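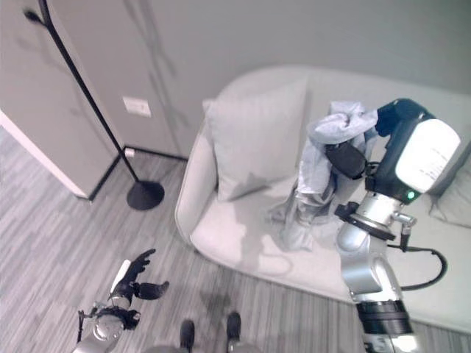 My fault started with a cable, so I will begin there. I work on the right arm at Pundska, on the task we call "pick up clothes from furniture", and for most of October this arm was stopping by itself in the middle of a lift. Please look at the black cable near the wrist, how it makes a loop out from the arm and passes over the seat cushion. The small light under the white housing is green, and this is important for the rest of my talk, so please remember the colour.

(Pause. Let them look.)

What we saw first. The robot takes the cloth, begins to lift, and then the wrist loses force reading. The arm keeps its last value. It believes the cloth weighs nothing, so it goes on pulling. On the first day this was a towel and it did not matter. On Friday it was a cotton shirt with one sleeve caught behind the cushion, and the arm pulled until the seam opened. The light was green the whole time.

Say slowly: green means power. It does not mean data. All of us had read it as "healthy", me also.

What we believed. I was sure it was software. I spent two weeks in the logs and I changed the grip controller three times - I am not proud of this part. Ieuan Bowen, from the Nolby side, asked me to plot the dropouts against wrist angle instead of against time. I had never done it. Of 11 dropouts, 7 were at nearly the same angle, with the wrist turned inward and low over a seat.

(Next: go to the whiteboard, draw the angle.)

The cause. At this angle the cable bends hard just behind the connector. One conductor inside was broken and opened only under bending. On the bench we always tested with the arm straight, and straight it passed every time. The replacement cable from Bartoš has a softer jacket and a longer sleeve at the connector. I do not say the old one was bad. We routed it badly.

The other four dropouts I cannot fully explain. Two happened close together and may be the same break. If somebody asks, say this openly, do not guess.

What we changed:
Stale force data now stops the arm after 2 missed readings. Before, there was no limit.
The arm holds position and keeps the fingers closed. We tried opening them, but then a heavy item falls.
The indicator blinks when there is power and no data.
The bench test includes the low inward pose, with the cable bent.

Safety part, do not skip even if time is short. A shirt is cheap. The same arm in the same condition could be holding a blanket with a person's hand under it. Our risk sheet had a line for "sensor fails" but no line for "sensor repeats old value". Please check your own sheets for this. The colleagues at Itel found the same gap in theirs when I showed them an early version of this talk.

Questions I expect: why not a wireless sensor (battery weight at the wrist, and another way to lose data); why not clip the cable tight to the arm (we tried, it breaks sooner); is the grip controller back to the old version (yes, all three changes removed).

Leave my address on the whiteboard. The plot of wrist angles is available for anybody who writes to me.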